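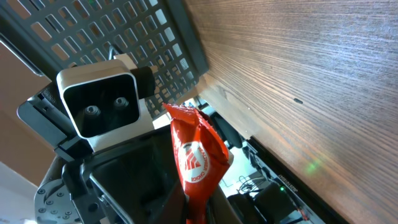

Who should be able to stop the robot when two arms share one table?

Every person in the room, says Matilde Esteves, who wrote the handling rules at Flidetti. Her text has 10 pages and was put in use in April.

"A visitor must also know where is the stop," she told me. "We show it before we show the robot."

Her first page is only about the table. The operator looks at the bare wood and the fingers before any item is placed. "Marks in the wood are permitted. Crumbs are not."

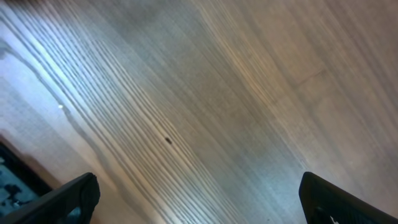 Two arms, one item

Esteves asks that only one arm holds an item until the other has a firm grip. Olga Patrício, who trains the operators, finds this rule the hardest to teach.

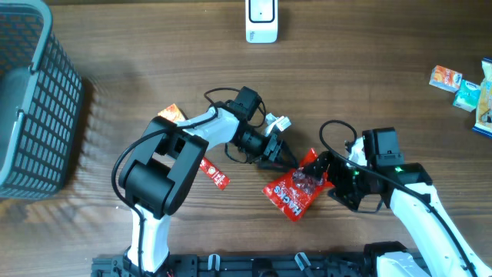 Patrício prefers short rules, which people can say aloud while they work. "One holds, one waits," she repeats to each new group. With the red snack bag it means the right gripper keeps the edge and the left one stays open to instruction. She would like the same words for the boxes at the side of the table, and Esteves has promised to add them to rule 3.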